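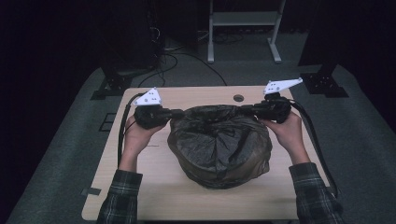 Figure 2. Bag opening, rim phase. The demonstrator holds one gripper in each hand, with both sets of jaws on the upper rim of the bag.

4.2 Collecting Demonstrations on Thin Plastic

Of the tasks in our set, bag opening is the one we would have dropped first if the results on it had been less interesting. A plastic bag has no rest shape worth the name. It keeps the memory of every previous attempt in its creases, and it is as willing to fold toward the demonstrator as away. The simulator we used for the towel tasks in Section 3 produced bags that behaved like stiff towels, and policies trained on them learned to open stiff towels. We therefore collected all bag data by hand.

Demonstrators worked at a table with a pair of hand-held grippers, as in Figure 2. The jaws match those on the Drostier arms used for playback, so that contact geometry carries over without retargeting. Each episode begins with the bag bunched up near the middle of the table. The demonstrator pinches the upper rim from both sides, separates the two layers, and draws the jaws apart until the opening would admit a fist. Whether it would admit a fist was decided by one of the authors, using a fist.

We recorded 1215 episodes between two demonstrators. Neither had used the grippers before the project, and we gave them no script beyond the start and end conditions. This was a deliberate choice that we regretted in June, when it became clear that they had developed entirely different styles. One rubbed the layers against each other until they parted. The other pinched, pulled, let go and pinched again, at a speed that made the annotation of contact events a matter of opinion. A policy trained on both styles at once averaged them and did neither, which agrees with what Nowicki and Admasu found for the Sketudik drawer tasks, though drawers are at least polite enough to stay where they are.

Our fix is plain. We cut each episode at the moments when either gripper opens or closes, group the resulting segments by the relative motion of the two jaws, and give the policy the group label as an extra input. At test time a small classifier picks the label from the last 34 observations. We tried longer windows and saw no gain - the bag changes shape faster than the extra history can help.

With labels, the policy opened the bag in 54 percent of trials. Without them it managed just over 34 percent. Most of the remaining failures are of one kind: both grippers take hold of the same layer and pull on it with great confidence, which stretches the rim and opens nothing. From above, a rim pinched through one layer looks very much like a rim pinched through two. Force readings at the jaws separate the cases better than any visual feature we tried, and we return to this in Section 5.

One caution on reading these numbers. All bags came from a single supplier, Sobczak, and were translucent and dark. On a clear bag the policy mostly hovered. We do not claim that it has learned bags in general, and having watched it meet a paper one, we would ask others not to claim it for us.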